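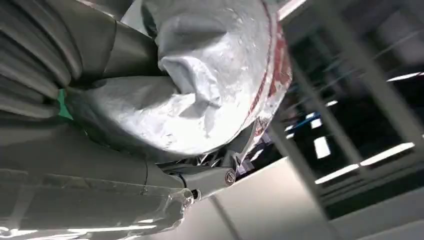 Kadwood Parcel Survey: data card

Version 2, June 28, 2023. Maintained by Snežana Dumitrescu.

What it is
2382 rows, one per parcel sent between Suvton and Vumorton. Weights come from the sender's label. I wouldn't trust them past the first digit.
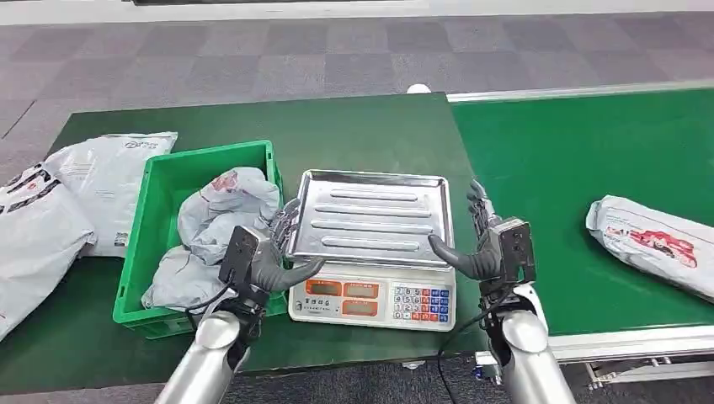
Columns: parcel_id, sent, arrived, label_weight_g, postage_paid. Blank means blank. Version 1 filled the gaps with zeroes, and people averaged them.

Known problems
47 rows arrive before they were sent. Saskia Hinds blames the time zone setting — I'm not convinced, and they stay in, flagged.
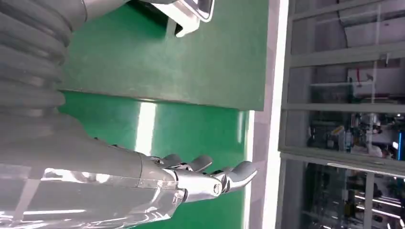 Robot arm and hand over green surfaces.

The February rows all stop at 2000 g. Either everybody became very tidy that month or the export was capped. McAlister says there was no cap but hasn't shown me the log.

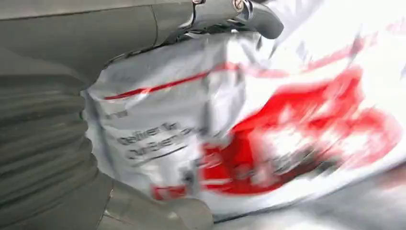

Please don't use this to rank carriers. The sample is whoever bothered to fill in the form.

Licence: see LICENCE.txt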